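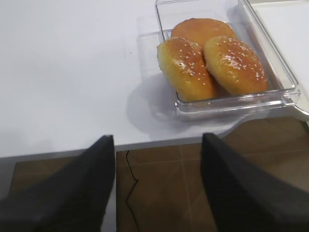 How do I keep bakery buns soft until the next day?

I pick up round sesame buns on Monday after work and want them for lunch on Tuesday. By then the crust is tough and the middle is dry. They sit out in an open tray overnight.

3 answers

Eleni Dervishi
Close them up. Put them in a zip bag or a lidded box once they are fully cool, press out the extra air and leave them on the counter. Don't use the fridge — bread goes stale faster in there. If they are still a bit firm at lunch, 10 seconds in the microwave under a damp paper towel will do it.
42 people found this helpful

jirkero519
Freeze them. Take one out at breakfast and it's thawed by noon.
3 people found this helpful

Guest
my mom put a slice of apple in the bag. works ok but take it out after one night or you get soggy bottoms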